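Subject: Re: [arms-list] Gripper comparison, sim first or bench first?
From: Khrystyna Fedoruk
Date: July 8, 2019

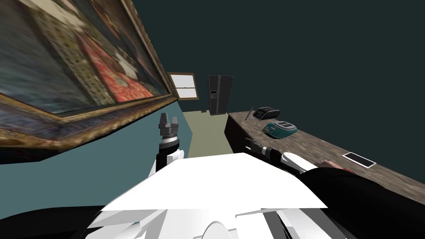
Hi all,

I said I would write up where we got to with the two gripper models once the kitchen scene was loading properly. It loads now. Most of what follows answers Arsen's message, so I'm quoting the parts I'm replying to.

Arsen Zhuravel wrote:
> We have money for one pair of grippers and have to choose between
> the Venberg parallel jaw and the Soleck three-finger before August.
> Yurii wants to buy both on loan and test on the bench. I would
> like to do as much as possible in simulation first, because our
> bench time is shared with the mobile base people and we get two
> mornings a week at best.
>
> Questions:
>
> 1. Does a simulated comparison tell you anything about grip, or
> only about reach?
>
> 2. How much of your result depends on the room?
>
> 3. Which camera position are you using? We have only the head
> camera modeled so far.
>
> 4. Did you keep the stock controller?

On 1. Mostly reach, in our case. We ran 210 trials with each gripper on the same two-arm model, same kitchen, same counter. Each trial starts from a fixed base position and asks the right arm to get to an object on the counter, close, lift and hold for 5 seconds. The left arm stays raised and out of the way with its jaw open. The reach numbers I trust. If the planner says the Soleck wrist can't get its palm down behind an object without the forearm touching the counter edge, I believe it, because we measured the same thing on the bench with a cardboard mockup of the palm and it came out the same.

The grip numbers I don't trust much. The friction values for the pads were a guess by Rostyslav and me, and when we changed the guess the ranking changed. With the pads set fairly sticky, the two grippers were even. With them set slippery, the Soleck was well ahead on anything rounded. All I would take from that is that pad material matters more than finger count for the objects we used, and that you need real pads on a real bench to settle it.

One thing that did show up clearly is the flat object problem. A parallel jaw coming straight down on something thin and flat has nothing to close on. We have a thin black rectangle on the counter for this reason. The Venberg failed on it nearly every time until we let it slide the object to the edge and pinch it there. The Soleck failed as well, and we couldn't get the slide to work with it because the third finger got in the way. If your task list has thin things in it, put that test first. It will save you a week.

On 2. More than I expected. We started with a bare table in the middle of an empty floor and everything was reachable. Then we moved to the kitchen, which has a long wooden counter, a refrigerator at the far end and a fair amount of clutter, and the success rate dropped for both grippers before we changed anything else. The counter front is the main reason. The robot can't get its base under the counter, so the arm has to come in low and forward, and the last part of the reach is done with the forearm close to the front edge. Any gripper that adds length past the wrist makes that harder. The Soleck adds 17 millimeters over the Venberg in the models we were given. That doesn't sound like much, but it cost us the whole first row of objects from some base positions.

I'd suggest you build your own counter at your own height. Don't borrow ours and assume the numbers carry over. Getting the height right took Rostyslav an afternoon.

On 3. Head camera only for the first round, same as you. It's mounted high and looks out over the top of the torso, so the torso shell takes up a lot of the bottom of the view, and the area right in front of the body is hidden behind it. For objects farther along the counter it's fine. For objects near the front edge it's poor, and the right gripper itself can hide the thing you are trying to pick up. We added wrist cameras in the second round and the near-edge picks got better with both grippers. I would add them before you compare anything, otherwise you're partly measuring the camera.

Check the camera roll as well. Ours can come up with a strong tilt, where everything hanging on a wall runs off at a diagonal. The picking code doesn't care as long as the transform is right, but people do. Rostyslav tried to drive the arm by hand from that view and kept pushing it the wrong way. If anyone on your side is going to teleoperate, level it for them or show them a second view.

On 4. No. The stock controller closes at a fixed speed and stops on position, so it will report a good grasp when it has closed on nothing. We replaced the stop condition with a force limit. The arm control we left alone. I can send the patch, it's short. It works with the Venberg model as is. For the Soleck you have to set a limit per finger, and the values in our file are only a starting point.

If I had to choose today for your task list, I would take the Venberg pair and spend what's left on spare pads and wrist cameras. It's shorter, it fits behind things, and the slide to the edge covers most of what it can't do from above. Fedir disagrees with me and thinks the Soleck is worth it for bottles and fruit. He has used one on the Stolbridge cell and I haven't, so weigh that as you like.

What I can share now: the scene file, the trial script and a spreadsheet with every run, including 22 that I threw out because the object started inside the counter surface. The gripper models I can't share, but both vendors will send them if you write and ask.

Yurii, if you do get the loan pair, could you run the flat object test on the bench and post the result here? I'd like to know whether the slide works on wood with real pads. Ours does it very smoothly and I suspect that's too good.

Khrystyna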